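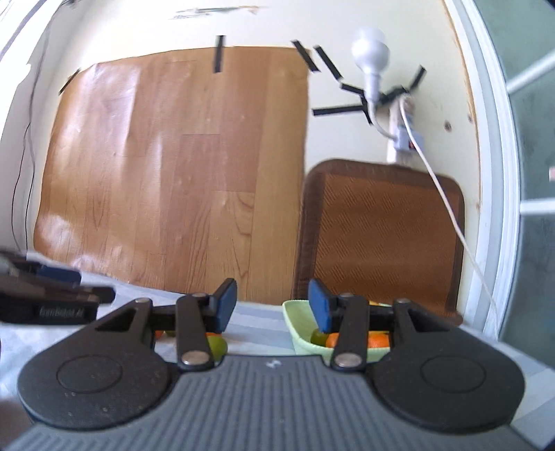

Call for Contributors: Humor and Gift Book Reviewers

Ziltgate is looking for readers to review humor titles, novelty books and desk calendars for our July gift guide. You will get 2 books a month by mail and keep them.

What we ask for
Each review runs up to 600 words. Say what the book is, who might like it as a gift, and whether the jokes hold up past the first few pages. Negative reviews are fine - just quote a line or a page that shows the problem. Please don't review books by friends or family.

Pay
$15 per published review, paid at the end of the month.

Who can apply
Anyone 18 or older with a US mailing address. Past reviewing work is not required.

How to apply
Send one sample review of any funny book you own, plus a short list of the kinds of humor you don't enjoy, to Blandine Arnaud, reviews editor. Applications close Jan 10, 2025.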